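Leave the table bare

We bought our kitchen table in April from a shop in Ledcombe, and since then I have had the same conversation with nearly everyone who sits at it. They ask where the mats are. Some ask what I am going to put on it, as if it had been delivered half finished. One relative brought a runner as a present, and it has been in a drawer ever since.

I think a wooden table should be left alone. You pay for the top. Covering it with a cloth, a runner, a fruit bowl, a candle and a row of coasters means you have paid for something you never look at.

The usual argument against this is damage. Pale wood marks, people say, and they are right. Ours has a few marks already. But the table it replaced was kept under oilcloth for 21 years, and when we finally took the cloth off to sell it, the wood underneath had gone blotchy and slightly sticky, with a line round the edge where the light had got in. It had been protected from everything except the thing protecting it. We got 20 pounds for it, and the buyer wanted the legs.

The second argument is that a bare table looks cold. I have less patience with that one. It depends on the wood and on the light, and a plain top with a good grain has more going on in it than most of the cloths sold to go over it. Near our window the surface turns almost silver. I had a long look at the Entwistle catalogue before we bought, and every table in it was laid for a dinner party. I could not tell you what any of the tops looked like.

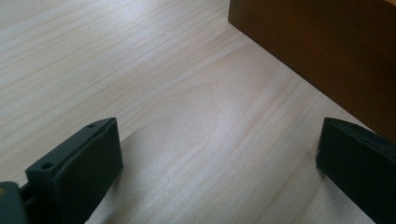 Posted by the Ledcombe Table Talk editor

The one thing I will allow is another piece of wood. A solid block in a darker, honey colour sits well against a pale top, and each makes the other easier to see. It can also be picked up with one hand when you want to wipe down, which you cannot say of a cloth with dinner on it.

Looking after a bare table is not much work. We wipe it with a damp cloth after meals and dry it straight away. Twice a year it gets a thin coat of oil -- we use one called Coreo, but I doubt the name on the tin matters a great deal. Hot pans go on the hob. Small children get a plate with a rim. If something spills, you see it at once and deal with it, whereas under a mat it can sit until the weekend.

I do understand the nerves. A decent table is a lot of money, and the Flunum range we looked at first went up to 4,000 pounds, at which point I might have bought a mat myself. Ours cost a good deal less. Even so, for the first fortnight I went round after people with a tea towel and was poor company.

Then there was a small dark speck one morning that would not come off. I tried a damp cloth, then a fingernail, then I gave up and made toast. I still notice it when I sit on that side. Visitors don't, and they put their cups down wherever they like.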